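Thaddeus Achterberg
September 14, 2019
4 min read

Promised a few of you I'd write up the open day at Drerkcombe, so settle in, because I took notes on the back of the parking map and I intend to use all of them. (1)

First, the drive. It's a pretty one if you come in past Sarkberg, and a miserable one if you trust your phone, which sent me up a farm road and into conversation with a very patient woman on a tractor. I got there late and still found a seat. (2)

The sign-in sheet by the door said 557 visitors by lunchtime. They'd planned for 247! The coffee ran out early, as you'd expect, but somebody's dad went off and came back with two big jugs of it, and I'd like to thank that man wherever he is. (3)

I mostly went for the grocery demo. I worked in a produce department for a good chunk of my twenties, and I still can't walk past a pile of sweet potatoes without wanting to straighten it, so a robot doing somebody's vegetable shopping was always going to get me out of the house. (4)

The team doing it is called Drirard, and they've built themselves a little store in one of the back rooms. Proper slanted bins, carrots with the tops still on, long green beans, bitter melons, apples in a cardboard box on the floor. I've worked in shops that were stocked worse. (5) 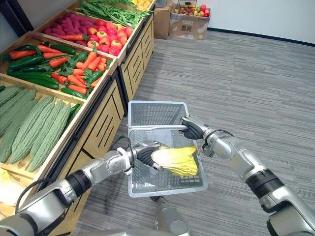 What I kept thinking about was how much of shopping is done with the other hand. You reach with one and you steady the basket with the other, and you never give that second hand a thought until you've got a toddler on it. I said this to the young engineer next to me and she laughed and said they'd spent all of April on the second hand. (6)

She told me leafy things are the ones that keep her up at night. Squeeze a cabbage too hard and you've bruised it, too gently and it's on the carpet. I told her that's word for word what my old produce manager used to tell us, minus the carpet. (7)

It's slow, I should say. If you're picturing something whizzing down the aisle, no. My wife would have been through the checkout and back in the car with the radio on. But I found the slowness sort of restful to watch, and the kids down front were dead quiet, which I can't say for the kids at most things I go to. (8)

One little boy asked if it knew which vegetables taste bad. The engineer said it didn't have an opinion, and he looked so let down — I think he was hoping for an ally. (9)

Somebody else asked about jobs, and I was glad they did. The answer was longer than I can fit here. The part I wrote down was that they're thinking first of folks who can't get to the store or can't lift a full basket anymore. My mother was in that spot for her last few years, so I listened pretty hard. I'm still chewing on the rest of it. (10)

They've logged more than 1,587 practice picks so far, according to the poster in the hallway. I asked which item had given them the most trouble and got three different answers from three different people, so I'm guessing there's a running argument about it. (11)

Afterward a few of us walked over to Alarcón for soup and sat there much too long. If you've never had the bean one, go on a cool day and get the bread too. (12)

They're hoping to do another open day next April. I'll post when I hear. Go early, bring your own coffee, and take the Sarkberg road. (13)

Contact | © 2019 Thaddeus Achterberg | Back to top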